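Black Laundry Day

Apr 11, 2024

I finally got to the pile of black clothes! Every October I swear I'll buy something in a color, and every spring I'm back at the bed with the same dark heap, trying to work out which end is the neckline. Katia Sanna asked how I fold the big soft pieces so they fit in the Pranden drawers.
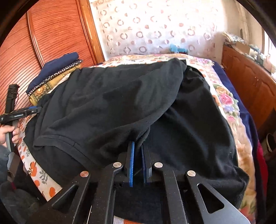
I start with the hem, always. Once I've found a stitched edge I can follow it along and the rest starts to make sense - with black on black you're going by feel half the time anyway. Lint gets dealt with at the end, no sooner, or I'd be doing it twice.

Sheet questions, before they come in again: yes, it's the one with the oranges, and no, I don't have a spare set. Sabine Hamann has asked me 2 times now. I got mine from Mazza and I love it, plus dark clothes are so much easier to see on a white background.

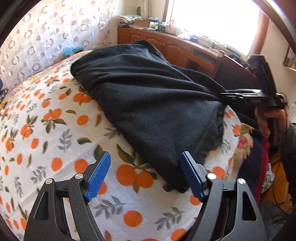
Black fabric on the orange-print sheet, with plenty of folds still to smooth out.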